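Fistotville Listeners' Club
Minutes of the general meeting, 4/21/23

Present: Valentin Zaugg (chair), Erzsébet Takács, Chiến Lò, Agnese Kivi, Jolán Szabó (minutes), plus members as per the sign-in sheet. Meeting opened a little late while we waited for the key.

1. Minutes of the February meeting
Accepted with one correction. Chiến did not "agree" that the new Cirnetti album is a return to form. He said he had heard other people say so. Corrected.

2. Cirnetti, fall tour
Agnese reported on the announcement. The band is promising "an intimate evening" in a hall that holds 4,000. Erzsébet asked what the word intimate is doing there. Agnese thinks it means acoustic guitars for three songs in the middle and a rug. The presale code went out to fan list members and, by the look of it, to everybody else as well. Two members got through. One of them was offered a seat behind the mixing desk at $160 before fees.

Valentin reminded the meeting that the last tour was also described as possibly the final one. He does not intend to be hurried by it a second time.

Group booking: the promoter's group rate starts at 100 tickets, and the club will not get there. Chiến proposed asking the Szilágyi fan group whether they want to combine. Jolán doubts they will answer, given how the bus business ended. Chiến will write anyway.

3. The Cuduser reissue
Long discussion. The label calls the box set "definitive," as it did the previous one. Agnese has compared the track lists. The live disc is the same concert most of us already own, with two songs moved and the talking between songs cut out. Erzsébet likes the talking. The "newly discovered" demo has been passed around on tape for years, and Chiến brought his copy to prove it. We listened to about half. General view: same take, less hiss.

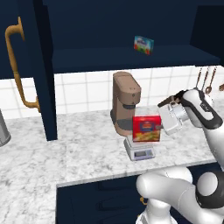
Valentin asked whether anyone could hear a difference in the remastered studio tracks. Chiến said yes, louder. Agnese said she could hear more bass on the second side, then withdrew this after we played the old pressing again at a matched volume. The sets are numbered, and Erzsébet's is number 393, but the label won't say out of how many. She has written to ask and got back a message thanking her for being part of the journey.

Agreed: the club will not buy a copy for the lending shelf at the present price. We'll look again if it turns up used.

4. Newsletter
Jolán needs copy. The set list piece promised in February has not arrived (Chiến). Agnese offered an article on the opening act for the fall tour, whom she has heard and does not much like. Valentin asked that it be fair. Agnese said it would be accurate.

A member suggested a page of tour rumors. Erzsébet was against it. The last rumor we printed had a summer show at the Fistotville fairgrounds, and people telephoned her for tickets. Compromise: rumors may go in if the person sending them signs their name. No one offered one on those terms.

5. Listening night
Theme still open. "Best opening track" was put forward and carried, narrowly, over "songs that should have been left off." One song per person, and no live versions over ten minutes. Chiến objected to the time limit and wishes this noted.

6. Other business
The streaming page run by the band's management now shows a "superfan" badge. Valentin has one and can't say how he earned it, having only left the thing playing while he was out. Agnese would like to know what they do with the information. No action.

Dues are unchanged. Erzsébet will return the borrowed turntable and get the other one looked at.

Actions
Chiến: letter to the Szilágyi group; set list article
Agnese: opening act article
Erzsébet: turntables
Jolán: newsletter, circulate these minutes

Minutes taken by Jolán Szabó. Corrections to her before the next meeting, please, in writing.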